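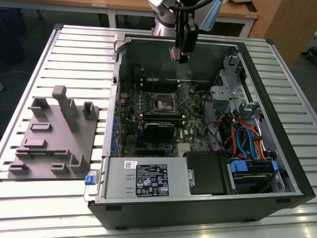
Evening Instructor, Computer Repair for Beginners (part-time)

Latuheru Community Workshop is looking for a patient, good-humored person to teach our beginner computer repair class, two evenings a week, starting in late April. If you have ever spent a happy evening talking a neighbor through a memory upgrade, and you came home afterward thinking you would gladly do it again, please keep reading!

A little about us first. Latuheru began as a sewing and mending circle that met in the back of a furniture store, and over the years it grew into woodworking, bicycle repair, small appliances and, most recently, computers. We now have our own building, with a big room downstairs for the noisy classes and three smaller ones upstairs for everything else. Our students are mostly adults who work during the day. Some want to keep an old family computer going a few more years, some are thinking about a change of job, and quite a few simply got tired of not knowing what was under the cover. We had a retired bus driver last fall who took the class twice because he liked the company (he also got very good at it, and now helps his whole street).

The class has been taught until now by Gunārs Jankauskaitė, who is moving away to be closer to his grandchildren. We are sorry to see him go and very happy for him. He has left behind a full set of lesson notes, which you are welcome to use, change or put in a drawer. He has also offered to talk on the phone with whoever takes over, and anyone who knows Gunārs knows that this will be a long and cheerful call.

What you would be doing

The class runs for nine weeks. In the first half, students learn to open a desktop computer safely, name the main parts, take them out and put them back. In the second half they move on to finding faults, choosing replacement parts, installing an operating system and backing up files. The last two evenings are kept open for people to bring in their own machines, and these tend to be lively.

You would plan and teach both evenings, from 6:30 to 9:00, and be in the room half an hour early to set up. You would keep a simple record of attendance and let the office know when supplies are running low. Suryani Chin, our program manager, handles enrollment, payments and all the letters and phone calls, so you would not need to worry about any of that. You would also have a classroom assistant, Rizal Harahap, who took the course himself two years ago and knows where absolutely everything is kept.

Most of our practice machines come from Restex, an office clearance company across town that passes on desktops its clients no longer want. They are plain, sturdy machines and good to learn on, though they do arrive in all kinds of condition and part of the job is sorting out which ones are fit for class. Expect to spend an hour or so on this before each new course - paid, of course, at the same rate as teaching.

Who we are hoping to meet

You should be comfortable taking apart and rebuilding ordinary desktop computers, and able to explain what you are doing in everyday words. We don't ask for a degree or a teaching certificate. Repair shop experience is welcome, and so is school IT work, or years of fixing things for family and friends, as long as you can tell us about it.

More than anything we care about how you treat a nervous beginner. Many of our students are worried about breaking something, and now and then they do break something, and we would like them to come back the next week anyway. If you can speak a second language, please mention it, as we have students from many parts of the world and it is always a help.

You should be able to lift a desktop computer onto a workbench, or tell us what help you would need so that we can arrange it. The computer room is upstairs, and there is an elevator.

Pay and practical details

The pay is $2,699 for the full nine-week course, in three equal payments. If the class goes well for everybody, we would love to have you back in the fall. Enrollment is limited to 19 students. Parking behind the building is free after six, and the Edo Street bus stops right outside the front door. There is always coffee, and usually something baked by Impi Koskela, who teaches the bread class downstairs and is very generous with it.

How to apply

Please send us a short letter telling us who you are, what you have repaired and, if you have done any teaching or coaching at all, what that was like. A page is plenty. Add the names of two people we may call. You can email it to the office or drop it off at the front desk, care of Suryani Chin.

Applications are open until April 3, 2019. We will invite a few people in for a conversation and a short practice lesson, 15 minutes or so, on any repair topic you like. Amirul Simanjuntak from our board will sit in, along with Rizal and a couple of former students, and they are a friendly audience. Everyone who applies will get an answer from us, whichever way it goes.

If you are not sure whether the job is right for you, call the office any afternoon and ask for Suryani. She is glad to talk it over, and you are welcome to come by and see the room before you decide.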